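Rorkside, Whitcombe building, Room 245
Room safety checklist with comments
Apr 4, 2019

Form 419 as issued, answers in the order the form asks for them. Comments are mine. I have left in the ones I was asked to shorten in January.

1. Air purifier upright and stable: YES
White, tall, perforated front, standing on its own feet. The form wants to know whether it is "performing effectively." I have no way of telling that by looking at a box with holes in it, and neither does anyone else who has ticked this line.

2. Tops of appliances kept clear: NO
Disposable paper cup on the back right corner of the purifier. The Tindton guidance calls this a low risk. Maybe, but a cup that gets knocked ends up on an electrical appliance.

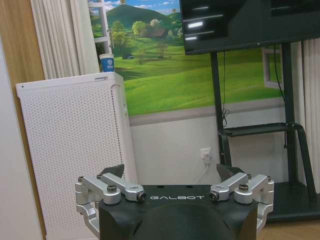
The fix is a place to put drinks down. A sign will be suggested, as it was for the kitchen, and I doubt it will do any better here.

3. Purifier filter date recorded: NOT FOUND
The log says "changed as needed." Needed according to whom? I would like a date and initials.

4. Freestanding equipment secure: SEE COMMENT
Applies to the black-framed equipment and to the display on its rolling stand. The form only asks if the stand has wheels, then moves on. Push test not done, as the form doesn't ask for one – it should. Are the wheels locked when the stand is parked? I was told "usually." 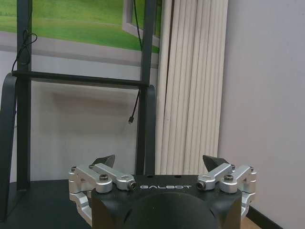
Whoever signs next time should put a hand on each wheel lock and write down what they find. "Usually" does not go in a box marked yes or no.

5. Floor free of trip hazards: NO
A white cable runs from the low wall outlet down across the floor toward the purifier. Anyone walking along that wall has to step over it. Last report, sheet 723, said "cables tidy." I don't believe it was looked at.
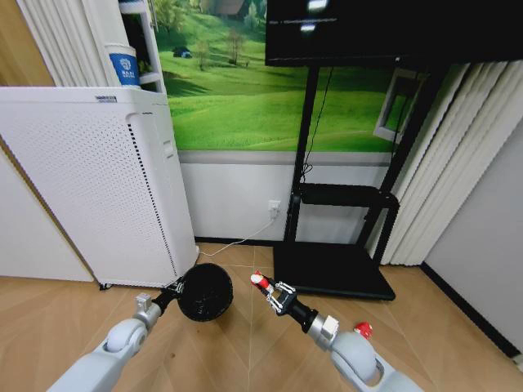
Wutville office comments that a cable cover is on the order list, that moving the purifier nearer the outlet would cost nothing in the meantime, and that marking the whole line as a fail is harsh.

I have kept it as a fail. An order list is not a cable cover. Moving the purifier is a good idea and I'd like to see it done.

6. Loose items and wrappings picked up: PARTLY
The form gives no hint of what counts as loose. I am counting small parts, caps, and anything crumpled that could end up underfoot. 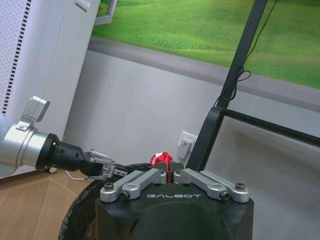 Item 6: crumpled red item, with thin white cable to the left.

7. Shelving in good order: YES, WITH DOUBTS
White unit behind the purifier. Load rating not posted. Curtains near the shelves to be checked at the next visit.

Result: not passed. Recheck in 7 days, same form unless somebody finally rewrites it.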